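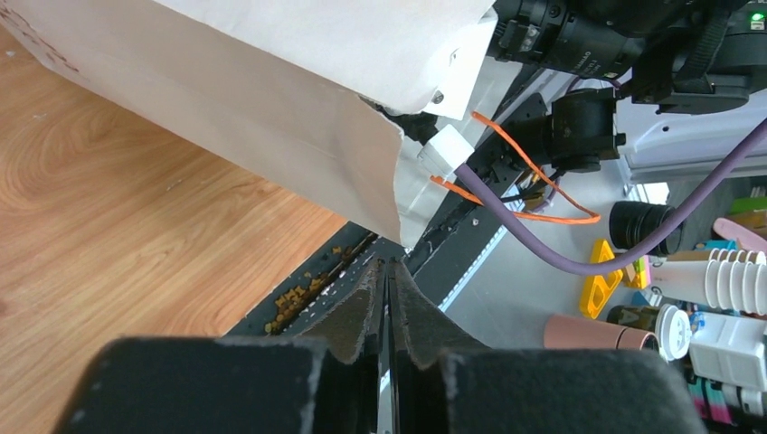
Dexter Castillo wrote in to ask why small dry foods always end up in the cracks of things when a paper bag tips over, and why the bag itself hardly ever rips. The two questions have separate answers.

Pellets, cereal and kibble are called granular materials. Each piece is solid, but a pile of pieces can flow. When a bag tilts only a little, friction between the pieces holds the pile still. Past a certain slope, the top layer starts to slide. Scientists call that slope the angle of repose. Round, smooth pieces usually have a smaller angle of repose than rough, uneven ones, so they slide sooner. Once they are moving, they roll until something stops them. A groove has two walls, so a piece that rolls in often stays in.

Home Food Materials Machines Ask a Question Glossary

What the bag is made of

Many strong paper bags are made of kraft paper. "Kraft" is the German word for strength. Wood chips are cooked with chemicals that dissolve lignin, the natural glue in wood. The fibers that remain are long and tough. They are mixed with water, spread on a moving screen, pressed and dried. As the water leaves, the fibers bond to one another.

Kraft paper is naturally brown. To make it white or cream, the mill bleaches the pulp. Bleaching removes more of the colored material left over from the wood.

A bag starts as a long strip from a roll. The strip is folded into a tube and glued along one seam. The tube is cut to length, and one end is folded and glued to form the bottom. Folds on the two narrow sides, called gussets, let the bag close flat.

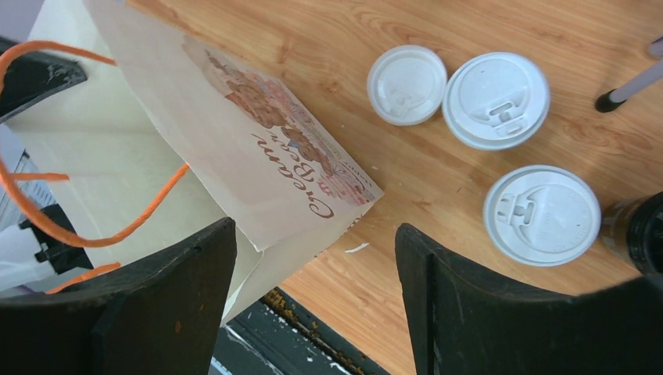

Twisted handles are made of paper too. A narrow strip is wound tightly into a cord. Twisting presses the fibers together, and friction keeps them from slipping past each other when the cord is pulled. The ends are usually glued under a paper patch inside the bag, which spreads the load over a wider area.

Lids for takeout cups are made differently. A plastic sheet is heated until soft, then pulled by a vacuum onto a mold. The raised ring around the outside snaps over the rolled rim of the cup. Many lids also have a tiny vent hole. Air enters there as the drink leaves through the sip opening.

Words to know

Fiber: a thin thread of plant material.
Gusset: a folded panel that lets a bag open wide.
Pulp: wood fibers mixed with water.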